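Qui sommes-nous

Grurkodine constitue des jeux de démonstrations de manipulation destinés à l'entraînement de politiques robotiques par imitation. Nos opérateurs travaillent avec des pinces tenues à la main, dans des espaces meublés, sur des objets courants.

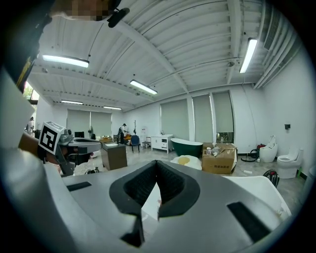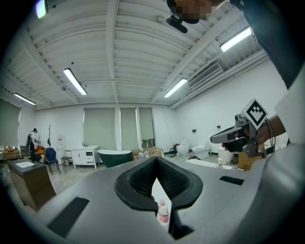
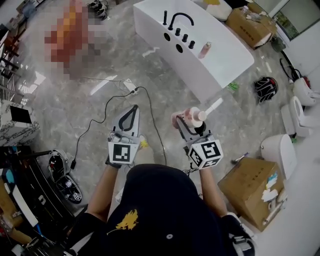

Collecte avec pinces portables, domaine « salle de bains ».

Activité

La société livre des séquences synchronisées : vues embarquées sur les pinces, vue de tête, trajectoires des effecteurs dans un repère commun, ouverture des mors. Chaque séquence correspond à une tâche élémentaire - saisir, déplacer, déposer, ranger, ouvrir, refermer - et porte une consigne en langage naturel rédigée avant l'enregistrement. Les reprises et les hésitations sont conservées et étiquetées comme telles. Les échecs font l'objet d'un lot distinct, livré sur demande.

Notre catalogue compte à ce jour 184 tâches, réparties entre cuisine, salle de bains, bureau et atelier. Le domaine « salle de bains » totalise 3 310 démonstrations validées.

Méthode

La pose des pinces est estimée à partir de marqueurs visuels et recalée sur l'odométrie de chaque caméra. Un étalonnage est effectué en début de session, puis après tout démontage. Une séquence dont le suivi est interrompu sur une portion utile du geste est rejetée sans interpolation.

La disposition des objets est modifiée entre deux séries selon un plan de tirage établi à l'avance. L'opérateur ne choisit ni l'objet ni la position de départ. Le plan impose également des variations d'éclairage et de point d'approche, ainsi que la présence d'objets sans rapport avec la tâche.

La validation comporte deux passes. La première, automatique, contrôle les horodatages, les images manquantes et la continuité des trajectoires. La seconde est une relecture humaine par une personne n'ayant pas participé à la session. Les visages sont masqués avant tout transfert hors de nos serveurs.

Équipe et sites

L'entreprise est dirigée par Brodie Paewai, ingénieur en mécatronique. Nikau Cosgrove est responsable de la qualité des données et du protocole d'annotation. Les opérateurs suivent une formation interne et réalisent 400 démonstrations d'essai, exclues des livraisons, avant d'être affectés à un projet.

Le site de Tivthorpe regroupe la collecte et la maintenance du matériel. Celui de Kerslake, ouvert en mai, assure la relecture et l'hébergement.

Formats et livraison

Les données sont fournies par lots de 96 séquences, accompagnées des paramètres d'étalonnage et d'un rapport de rejet. L'outil de lecture Jovlow, développé en interne, permet d'afficher les flux côte à côte et d'exporter les trajectoires. Il est remis avec chaque lot, sans supplément.

Les demandes de nouveaux domaines sont étudiées sur cahier des charges. Celui-ci doit préciser la liste des objets, le type d'effecteur visé et les critères de réussite de chaque tâche.

Page mise à jour le 9 juillet 2022.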